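Sorting small toys without losing your Monday

3 min read

I love a good toy sort! Tip the lot out, put the kettle on and be ruthless. The trick is giving the little bits their own home, well away from the big stuff, so a plastic doughnut doesn't vanish under a pile of teddies for 11 months.
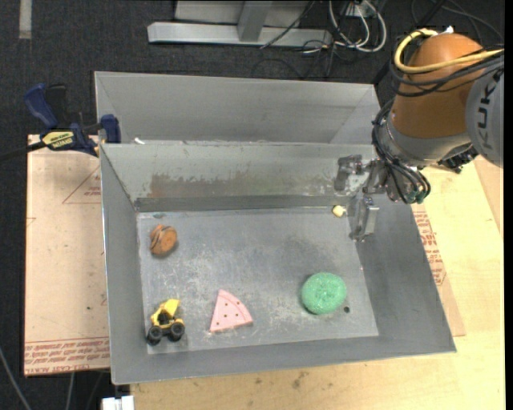
Play food and small vehicles are the worst for wandering, so I start with those. Look for something low and wide with sloping sides – you can see to the bottom and little hands can reach in. A metal bin with a divider is brilliant, and it really doesn't matter if the floor gets scratched like the grey one in the photo. Ours lets the yellow and black truck share with the pink slice and the green donut, and everything else goes behind the wall.

Wipe plastic toys with warm soapy water, then leave them on a towel for around 40 minutes before they go back. Stand the bin on a bit of old felt if your table marks easily. Anything with a missing wheel goes in a jam jar marked "mend" – and do empty the jar now and then!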